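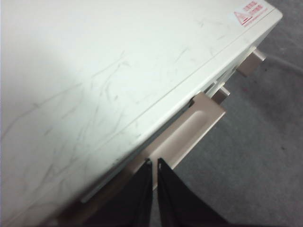
Section 3: Setting Up the Projector and Getting the Subtitles Right

By now you should have the Lekovon out of its bag and the film copied over to the player (if not, go back to Section 2, I'll wait). Before you plug anything in, pick where the projector is going to live for the evening. It wants a flat, steady surface at roughly the height of the middle of your screen. Please don't just grab whatever's big and level, like the top of a white appliance. A wide smooth top with a rounded front lip looks perfect, and if it's already covered in thin gray scuffs you won't feel bad about adding another, but if there's a little red-printed warning label near the corner, go read it before you put a projector on there. Appliances hum and shake, and a tiny shake at the projector is a big wobble on the screen. A table is better. A table with a folded towel on it is not, I'm sorry to say, because the vents are on the bottom.

Placing the projector

1. Set the Lekovon on your table with the lens toward the screen. Leave a hand's width of clear space on both sides and behind.

2. Run the power cord away from the aisle. If you can't avoid the aisle, tape it down flat with the wide cloth tape from the side pocket of the bag.

3. Take off the lens cap and put it in the bag. Not your pocket! We're on our third one.

4. Press the power button once and let it warm up. The light blinks orange, then goes steady green. It takes longer than you think it should, and pressing the button again during the blinking tells it to shut down, so then you get to wait for the whole cool-down before you can start over.

5. Slide the projector forward or back until the picture fills the screen. Do this with your feet and the table before you touch the zoom ring. The zoom only has a little bit of travel and you'll want to save it for the end.

6. Turn the zoom ring for the last inch or so of fit, then turn the focus ring (the one closer to the glass).

Caution: Don't look into the lens to see if it's on. Look at the wall.

Note: If the picture is wider at the top than at the bottom, raise the whole projector a bit if you can. There is a keystone setting under Image, and it'll square things up, but it does it by squashing the picture and the subtitles come out slightly chewed. I use it only when the room gives me no choice. The upstairs room at Rutherford gives you no choice.

Setting the picture shape

I care about this more than most people do, and I know it. But an older film was made to be nearly square, and if the projector stretches it to fill the screen, everybody in it gets wide faces and the cars look like boats. Once you've noticed you can't stop noticing.

1. Press Menu on the remote and go to Image, then Shape.

2. Choose Original. It comes set to Fill out of the box, and it goes back to Fill after every reset, so check it each time even if you were the last one to use it.

3. Start the film and let it run past the studio logos into the first real shot. Logos are sometimes added later in a different shape and they'll fool you.

4. Find something round. A clock, a wheel, a plate, whatever comes along. If it's round on the screen, you're good.

5. Black bars at the sides or at the top and bottom are supposed to be there. Somebody will come up and ask you to fix them. Smile and offer them popcorn.

While you're in that menu, turn off Smooth Motion. It invents extra pictures between the real ones and makes a beautiful old black and white drama look like a soap opera shot last week. I once sat through half of a samurai film with it on before I worked out why I was so irritated.

Loading the subtitles

We use Plilorik on the laptop to play the films. It's plain looking but it's very good about subtitles, and about two thirds of what we show needs them. The whole library is on the drive, 917 titles at last count, and each film has its own folder with the subtitle files next to it.

1. Open Plilorik and drag the film file into the window. Drag the file, not the folder.

2. Press S to see the list of subtitle tracks. If there are two in English, one of them is usually the version with sound descriptions ("door creaks," "wind"). Pick that one if anyone's asked for it, and the plain one if they haven't.

3. If the list is empty, choose Add Track and find the file yourself. It has the same name as the film with a short ending on it.

4. Jump to a scene where people are talking face to face and watch a few lines go by. The words should show up as the mouth opens, or a hair before.

5. If they're early or late, tap the left or right bracket key. Each tap moves them by 300 milliseconds. Two or three taps fixes nearly everything.

6. Jump to a scene close to the end and check again. This is the step people skip, and it's the one I'd beg you not to. Some files start out perfect and slowly drift, and by the last reel you've got a character answering a question before it's been asked.

Note: If the subtitles drift, tapping won't help. Go to Track, then Speed, and try the other choices one by one, checking near the end each time. If none of them work, the subtitle file was made for a different cut of the film. There's a folder on the drive called Spares, have a dig in there.

7. Set the subtitle size to Large and the color to Pale Yellow. White looks classier, I agree, but it vanishes completely against snow, tablecloths and sky, and we do seem to show a lot of snow.

8. Walk to the very back row, sit down, and read a few lines. Then do the same from the second row, in the seat behind the tallest chair you can find. If heads will be in the way, move the subtitles up one notch with the up arrow.

Sound

1. Plug the speaker cable into the laptop, not the projector. The Lekovon has a speaker of its own and it sounds like a bee in a can.

2. Turn the laptop volume all the way up and control the loudness from the speaker.

3. Play the loudest bit you know of and set the level from that. An empty room always sounds louder than a full one, so go slightly over what feels polite.

4. Switch off laptop notifications. All of them, including the calendar.

Caution: Pull the volume down before you unplug the cable. The pop is horrible and it's not kind to the speaker.

Shutting down

1. Leave the credits running. Lights come up after the music stops. That's been the Elby rule from the beginning and I'm very attached to it.

2. Press power twice on the projector and wait for the fan to go quiet. It takes around 2 minutes. Don't pull the plug while it's still blowing, even if the building is closing and someone's rattling keys at you.

3. Eject the drive properly in Plilorik before you unplug it.

4. Cap on, cords coiled loosely, remote in the inside pocket. Check the remote's really in there.

If something in this section doesn't match what you see on your screen, the menus have probably shifted with an update. I wrote this against the version we had on 6 June 2021, and I go through it again every August before the new season starts. Leave me a note in the front of the binder and I'll fix it then, or sooner if it's a bad one.

Beverley Bickerstaff

Next: Section 4, Outdoor Screenings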